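Ketent: call for participants
Home trial of the two-arm table kit, second round
Posted 22 February 2025

Ketent is a small company in Bulham. We make a kit with two small robot arms which stand on one rail and work together over a table surface. The kit is sold until now to schools and to some workshops. Before we offer it to private buyers, we would like to know how it behaves with persons who did not build it, and so we look for participants for a trial of four weeks.

We search eight households or small workplaces in Bulham or near to it. You can take part alone, with your family or with a colleague. One person must be the main participant, and this person must be 18 years or older.

What you will receive

You receive the full kit on loan: the two arms, the front rail, the frame, the power supply, the cables and a box of objects for the tasks. A laptop with the software is also included, so your own computer is not needed. We bring everything to your address and we collect it again at the end. The kit is already put together when it arrives, except for the side walls, which travel flat and must be fixed with eight screws. Our driver does this with you if you wish.

Please check first that you have the place. The kit needs a strong table that does not move when you lean on it, and a socket within the length of a normal extension lead. A kitchen table is often fine, but the kit should stay there for the whole trial, and then you will have to eat somewhere else. In the first round one participant had to stop for this reason after a few days.

What you will do

In each week there is a small set of tasks. They are ordinary actions for two hands: to hold a tray from two sides, to lift it, to turn it, to put it down in another place, to pass a thing from one gripper to the other one. You start a task from the laptop, you watch it, and you write down in the notebook what happened. When a task goes wrong, please do not repair it in silence. We want to read about it, also when you think the mistake was yours. 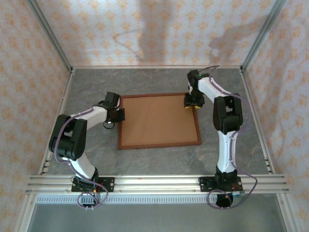

The tray tasks belong to the first week and they come back in the last week, so that we can compare your notes. Between them you work with cloths, boxes and cups. In the third week there is also a free task, where you choose a thing from your own home and try to teach the arms to handle it. Please choose nothing with glass, nothing hot and nothing alive.

We ask for four sessions in a week, each of 30 minutes. It is allowed to do two sessions on the same day, but not all of them on Sunday evening. At the end of each week you fill in a short form, and after the last week one of us visits you for a talk. We would like to record the sound of this talk. If you do not want it, we write by hand.

Who can take part

You do not need to know programming. We even prefer that at least half of the group has never used a robot. It is important that you:

- live or work in Bulham or in one of the villages on the bus lines from Bulham
- can read and write English well enough for the notebook (it does not have to be perfect, as you can see from this page)
- are at home for the complete four weeks
- can keep small children and animals out of the room during a session

Persons who work for Trolletti cannot take part. They make the grippers for us and they have their own tests. Participants from the first round in November are welcome to tell their neighbours, but this time we need new eyes.

Payment and safety

There is a payment after the final visit, by bank transfer. The amount is written in the agreement which we send you before you decide. If you stop early, you are paid for the weeks that you completed. You do not have to explain why you stop.

The arms are not strong but they can pinch a finger. A red stop button is delivered with each kit and must lie within reach of your hand. Hands stay outside the frame while the arms are moving. Normal wear and small damage are our cost, including scratches on the work surface. Please do not open the motors.

Your notes are read only by Ketent and by Giannakopoulos, the office that writes the report of the trial for us. Your name is taken away before the notes go to them.

How to apply

Write to us with the contact form on this site and choose "Home trial" as the subject. Tell us in a few sentences who you are, which table you want to use (the measures, please) and if there are stairs to your door. A curriculum vitae is not necessary. We answer to every message, also when the places are full, and then we can put you on the list for the next round if you agree.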